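Rornudon Demonstration Kit: Set-up and Operating Guide

Section 7: Bread handling station (open day configuration)

7.1 Purpose

This section covers set-up and running of the bread handling station for visitor demonstrations. The station presents the hand-and-food tasks used to train the Rornudon arm: lifting sliced bread from a container, holding it over a plate, and folding or tearing it. For installation of the arm and controller, see Section 3. For the visitor barrier layout at the Fidville site, see Section 9.

7.2 Items required

Table with plastic sheet covering
Clear ribbed glass dish
Clear rectangular container with blue latches, lid removed
Tray
Sliced bread, toasted or plain
Head-mounted camera, charged
Food-safe wipes

7.3 Laying out the table

1. Spread the plastic sheet over the table. Wrinkles are acceptable. Do not tape the sheet at the demonstrator's edge.

2. Place the glass dish in front of the demonstrator, within easy reach of both hands.

3. Place the container to the right of the dish with one latch side facing the demonstrator. Store the lid under the table.

4. Place the tray at the far left.

5. Load the bread into the container. Slices may overlap.

Note: The Vanags tracking software locates the dish by its rim. If the dish is moved more than 80 mm after calibration, repeat 7.4.

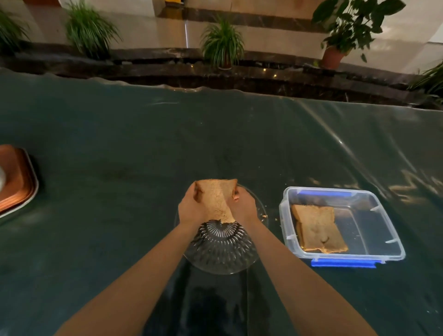 7.4 Calibration

1. Switch on the head camera and wait for the steady green indicator.

2. Stand at the table with both hands out of view.

3. Select CALIBRATE on the controller. The routine takes 19 seconds. Keep the head still.

4. Check that the dish and container outlines on the visitor monitor match the objects on the table. If either outline is missing, change the viewing angle slightly and repeat.

Caution: Glare on the sheet may be read as an object edge. Dim the overhead lights or rotate the table before recalibrating. Do not lower the detection threshold to compensate.

7.5 Running the demonstration

1. Announce the start. Confirm that all visitors are behind the barrier.

2. Select RECORD.

3. Take the bread from the container and bring it over the dish. Use both hands, one on each side.

4. Hold the bread upright for two seconds so that the hand tracker can settle.
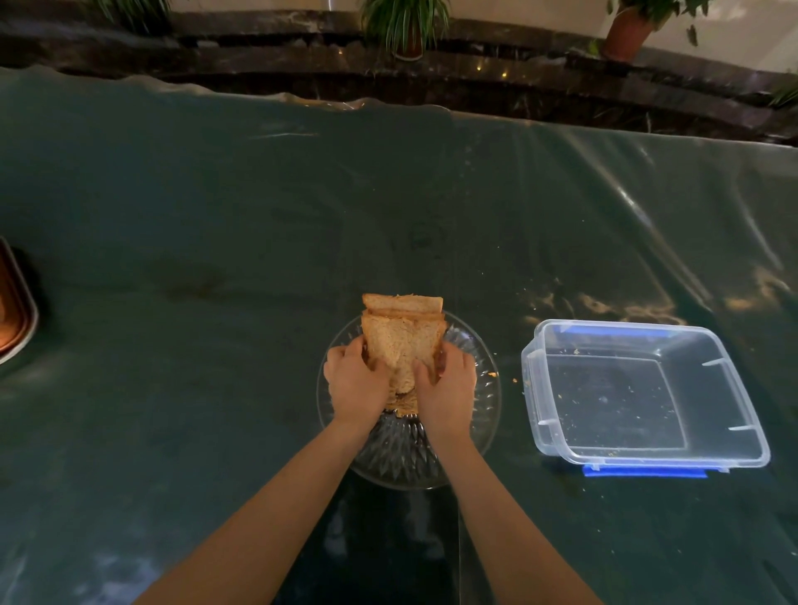
5. Fold, squeeze or tear the bread at normal speed. Exaggerated movements produce poor recordings and should not be used for the benefit of the audience.

6. Keep the work above the dish. Crumbs on the rim do not affect tracking and need not be cleared between runs.

7. Withdraw both hands and select STOP.

8. Save the run if it is to be replayed on the monitor. Unsaved runs are erased at shutdown.

Warning: The arm must be parked and its isolator locked off whenever a person is working at the table. Hand demonstrations and arm demonstrations are never run together.

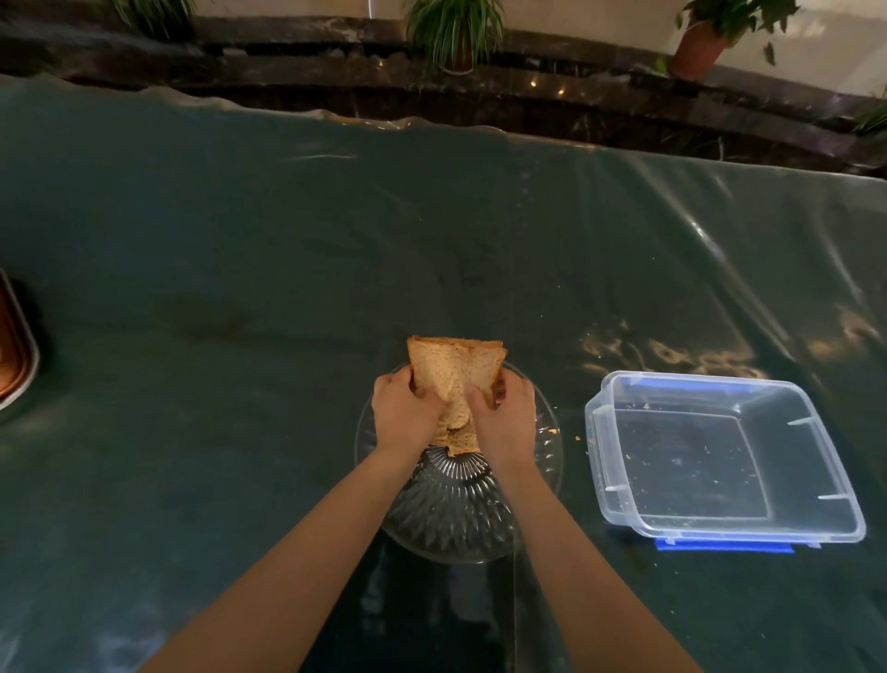

Cheuk-hei Hung
Demonstrations Engineer, Natstead

7.6 Replay and questions

Replay is started from the REVIEW menu. Half speed is the recommended setting for groups. The finger overlay can be toggled with the F key and is off by default.

Visitors may ask whether the arm can copy a run straight away. It cannot. A single run is added to the training set, and the arm's behaviour changes only after the next training cycle. The set supplied with this release holds 2888 runs, of which 454 involve folded or torn bread.

7.7 Faults

Error 12, hand lost: A hand has left the camera view. Return both hands to the dish and continue.

Error 15, object merged: The software has read the bread and the hand as one object. Loosen the grip and hold for two seconds.

Error 21, storage full: Export saved runs before continuing. Do not remove the memory card while the indicator is flashing.

7.8 Pack-down

1. Discard all bread used in the demonstration. It must not be offered to visitors.

2. Wash the dish and container by hand. Repeated dishwasher cycles can cloud the container walls and make it harder to detect.

3. Wipe the sheet and leave it flat to dry.

4. Record any faults in the station log and return the camera to its charger.

Guide revision: 21/10/2020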